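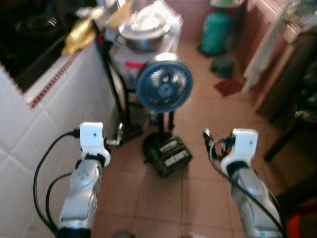
Ticket: Shared calendar books everything an hour early
Opened by: Kalliopi Karras
Assigned to: Rostam Vahidi
Status: Closed, grudgingly

Kalliopi, 13 August 2022
Every appointment I put in the Rovbridge calendar lands an hour before I asked for it. The dentist was very nice about it. The plumber was less so. I have restarted it, signed out, signed in and used language.

Rostam
Thanks, the language won't hurt. A few things to try, in this order:

1. Open Settings, then Region, and read me the time zone. Read it, please – don't fix it yet.

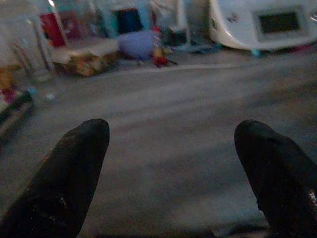 2. Make a test event for 2:00 on your phone and see where it shows up on the laptop.

3. Turn off "Adjust for travel" and wait 15 minutes for the sync. Have lunch. The table can be set while the server thinks.

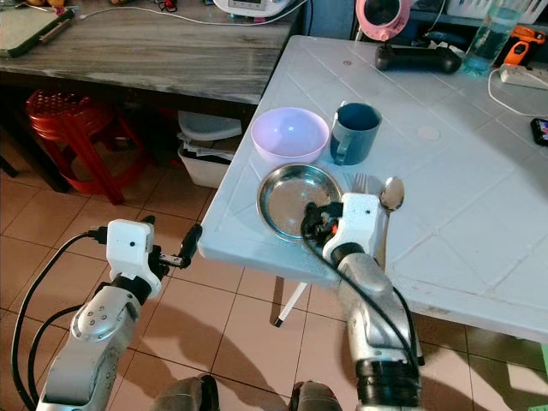 4. Delete the test event. People forget, and then they get reminders for "test test" until November.

Kalliopi
Time zone is right on the phone. The laptop thinks it lives one zone to the east, which explains its attitude. Step 3 did nothing.

Rostam
Then set the laptop zone by hand and re-import. Old events will stay wrong until you do.

Kalliopi
Done. 60 events moved, plus one birthday that is now on two days. Leaving it – Everett says he'll take both.

Closed by R. Vahidi. Duplicate birthday logged separately, low priority.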